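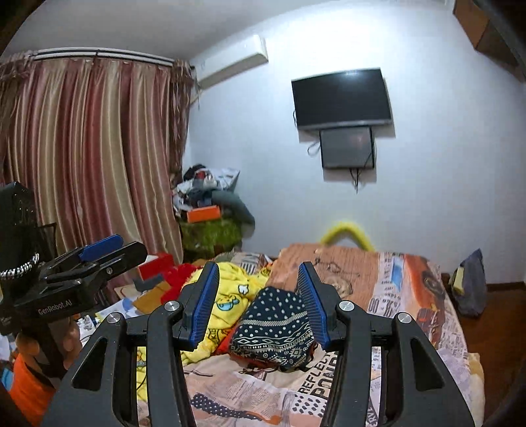 Figure 2. Two hand-held grippers with blue finger pads, one positioned over a patterned cloth on a bed.

Support / Hand-Held Tools / Set-Up Guides

Section 2. Comparing Two Hand-Held Grippers on Soft Goods

This section describes the Vitach comparison procedure for hand-held grippers used on cloth, blankets and bedding. It applies to any pair of units recorded with the Bririlau capture software. Complete the calibration steps in Section 1 before proceeding.

2.1 Preparing the Test Area

1. Select a bed or other padded surface in a furnished room. Ordinary household items may remain in place.
2. Place one cloth on the bed and bunch it by hand so that it stands above the bedding. A dark cloth with a printed pattern is suitable for the first series.
3. Keep blankets and pillows beside the test cloth. They may be used as additional test items in Section 2.3.
4. Switch off any television or monitor facing the test surface.

Note: Patterned bedding is permitted. If the software reports a low tracking score, move the cloth to a different part of the bed and begin the trial again.

2.2 Checking the Grippers

1. Inspect the ribbed face of each finger pad. Replace any pad that is torn or has lifted from its mount.
2. Confirm that the screws on both arms are fully seated.
3. Close each gripper slowly and check that the pads meet evenly.
4. Secure the wrist strap, where fitted, before lifting the unit.

CAUTION: Keep fingers clear of the space between the pads while the arms are closing.

2.3 Running the Comparison

1. Start a new session and enter a separate label for each gripper.
2. Hold the first gripper above the cloth with the pads open on either side of the raised fold.
3. Close the pads, lift the cloth clear of the bed, hold it for two seconds and release it.
4. Perform 33 trials. Bunch the cloth again before each one.
5. Repeat the series with the second gripper, using the same cloth and the same operator.
6. Repeat both series with a blanket, if required by the test plan.

Note: A trial in which the pads pick up the bedding together with the cloth shall be recorded as a failed grasp. Do not delete it from the session.

2.4 Saving the Results

Export each session to the Morais folder under the label entered in Section 2.3. Sessions with a tracking score below 70 must be repeated. For error code 47, refer to the Meltside connection guide.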